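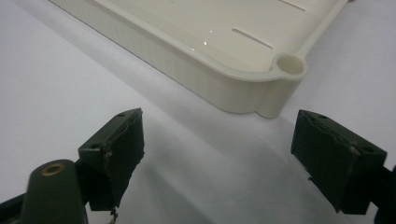 A cream plastic tray on a white surface, with the two gripper fingers open below its corner.

**Zitberg releases pale-object update for its grasp planner**

Zitberg has released version 2 of Gulyás, its open grasp planning package, with a rewritten perception stage aimed at pale, glossy parts on pale work surfaces. The update also changes how the planner scores grasps near rounded corners and adds a replay tool for recordings made with hand-held grippers.

Low-contrast parts have been the most common subject of bug reports since the package was first published. The earlier perception stage found object outlines from a depth map, then cleaned them up using colour edges. On a white tray against a white bench there was little colour edge to work with, and the clean-up step often moved the outline onto the shadow. The planner then placed one finger too far out and closed on air, or reported that the part was wider than the gripper could open.

The new stage treats shadow as its own class. A small network labels each pixel as object, support surface, cast shadow or gripper, and the outline is fitted only to the border between object and everything else. Glare is masked before the fit, so a bright spot on a flat floor no longer reads as a hole.

"We were throwing away useful information," said Nerys Wynne, who leads perception work at Zitberg. "A shadow tells you which side of the part is raised and where the wall meets the bench. The old code tried to erase it and usually took some of the wall with it."

The network was trained on 1,176 short recordings collected at the company's Sonderham workshop with a hand-held gripper. Operators approached moulded and printed parts from different angles, including many in which only a corner was in view. Partial views were kept in the set on purpose, as the last stretch of an approach seldom shows the whole part to a camera mounted at the hand.

Grasp scoring has been changed as well. Version 1 assumed flat, parallel contact faces and marked down anything else. Gulyás now samples contact patches along the fitted outline and estimates how much of each finger pad will touch. Corners with lugs, slots or a rolled rim are scored on the local shape. Pad condition can be entered as a single wear value, which lowers the assumed friction. Kálmán Balogh, who maintains the scoring module, said the wear value is set by hand in this release and is not estimated from the camera.

On a desktop graphics card the full pipeline runs in 60 milliseconds per frame, according to the release notes. The planner holds its last valid grasp for up to 200 milliseconds if an outline is lost, then stops the approach and asks for a new view. Both limits can be changed in the configuration file.

Juvomholm, which builds bench-top cells for small parts handling, has been testing the release candidate. Thaís Magalhães, a controls engineer there, said the new outline was steadier in side light but that clear plastic still fails. "It finds the edge of whatever is behind the part," she said. "We have left those jobs on fixed positions for now." Transparent parts are listed as a known issue.

The replay tool steps through a recording with the labels, outline and ranked grasps drawn over each frame. It can also export a disputed frame with the planner state attached – a format the maintainers would like to see used for bug reports from now on.

Configuration files from version 1 will load, but the old edge threshold is ignored and a warning is written to the log. Users with their own scoring functions will need to update them to accept contact patches in place of a face pair. A migration note by Gebremedhin Hailu is included in the repository. Security fixes for version 1 will continue until January.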